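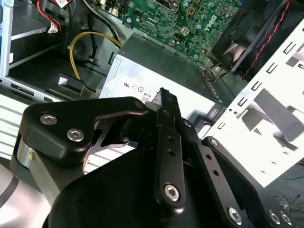 Dell tower, side off. Power supply in the middle, board behind it, small white four-pin connector left of the logo.

Saturday, May 14, 2022

Started on the Dell for the teardown shelf. Kirstin Kerr says it came from the Prukirness office with a note reading "slow," and I can't argue with the note. Asset tag in the log is 2152. The box next to it on the intake sheet is 2438, same complaint, so that one is my next treat.

Order of work, for whoever inherits this page:

Cord out, power button held down for a bit, wrist strap on. Then the leads before the metal. The four-pin by the Dell logo has a latch that wants to be squeezed from the top, and it will let you pull on it all day if you forget. I forgot. Big board connector after that, same trick, more swearing. Drive leads last.

Power supply goes to the test bench whole. Do not open it. We have had this talk. The lid screws on these look so friendly and the capacitors inside are not. Copy the certification marks onto the card while there's good light on them, as the Hakim people send back any supply whose card is blank, and they charge us for the postage.

Board: leave the processor and its frame alone until the supply is out and there is room for a hand. In February I went in early on a similar one and bent two pins, which are still taped to the wall over the sink with my initials under them. Kirstin's idea.

Screws in the egg carton, one cup per part. The Bumis parts tray with the magnetic floor is missing again. If it's at your desk, it knows the way home.

Fan noise: owner mentioned it. Have not chased it. Dust first, then opinions.

Still to do
- supply on the tester, loaded, half an hour
- new coin cell (we're out, ask Telell to add a strip to the order)
- look over the capacitors for domed tops
- find out what "slow" meant, and slow compared with what

Kirstin has the bench key until Tuesday.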